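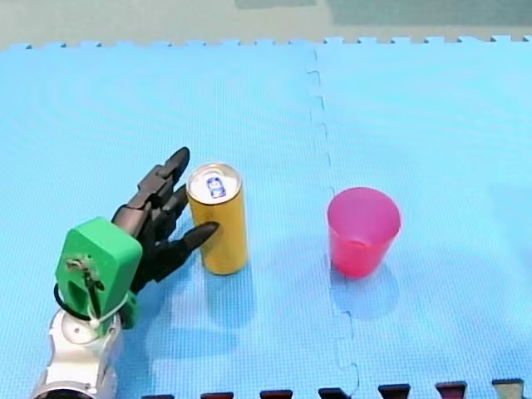
20th December
Pin-yu Fung

Hi all,

Siu-ming, thank you for this, I've been meaning to write up the tea thing since we got back and your message finally shamed me into it. I've left the bit I'm answering here so people don't have to scroll.

> On the Lemine route I'd say skip the coast road completely. We did it in
> March and it was four hours of trucks. Go inland through Guladow, stay the
> night, and take the early bus over the top. Does anyone know if the
> guesthouse by the bridge is still open? And did somebody say there was a
> place up there that sells you tea by the handful? I'd love the name.
> Siu-ming Tsang

Yes, the guesthouse is open! New owners, same terrible stairs. We had the back room over the river and I slept like a log, though my sister says the water kept her up both nights and she would have paid extra for the street side. Take earplugs if you're like her. They don't do dinner anymore, only breakfast, and breakfast is eggs. You can have the eggs two ways. The second way is much better (with the chopped green stuff and vinegar), so ask for it, it isn't on the card.

For dinner walk back over the bridge and turn left at the pharmacy. There's a noodle counter with no sign that I could find. I had the same bowl twice and would have had it a third time if I'd been allowed to choose.

I agree with you about the coast road, mostly. We took it going out, before I'd read your note, and yes, trucks, but there's one stretch after Ernel where the road drops right down by the water and I'd have been sorry to miss that. If anyone has a car and some patience I'd say do it once. On the bus I wouldn't bother, you're on the wrong side the whole way and the windows are filthy.

Now the tea. The shop is called Wan, and it's up in the old part of Guladow, past the school, on the lane that looks like somebody's driveway. Keep going. It opens when the woman who runs it feels like opening, which both days we were there was well after lunch. She does sell by the handful, and it's her hand, not yours, so don't get excited. I bought 300 grams of the dark one and a small bag of something that smells like a barn in a good way. I've been drinking the barn one every morning. It wants water that's come off the boil for a bit, and then it'll go four or five rounds before it gives up. The dark one you can treat as badly as you like.

Cash only, and she can't change big notes. I had to run down to the pharmacy and buy cough drops to break one.

About the early bus: it left at 20 past six when we took it, from the far side of the market and NOT from the stop with the shelter. We stood at the shelter like fools and had to run for it with our bags. Tickets are from the driver. Sit on the right for the climb and get a coat out of your luggage before they put it underneath, it's cold at the top and he stops for 30 minutes so he can have his soup. You can have soup too. I did. It's mostly radish and it was wonderful.

Somebody asked a while back whether Lemine is worth more than one night. I'd say two if you like walking and one if you don't. The path along the old canal is flat and very pretty, and it comes out by a bakery, so you can guess how that went. The museum was closed for work on the roof and I couldn't get a straight answer on when it opens again. If anyone's been since, I'd love to hear, my sister is still complaining about it.

Siu-ming, are you still thinking of going back in the spring? If you do, would you bring me another bag of the barn tea? I'll pay you back, and I'll throw in the leftover bus map, which has my notes all over it but is still readable if you hold it up to a window.

Oh, and does anybody have a decent way of keeping loose tea in a damp kitchen? I've got mine in a jam jar and I'm sure that's wrong.

Pin-yu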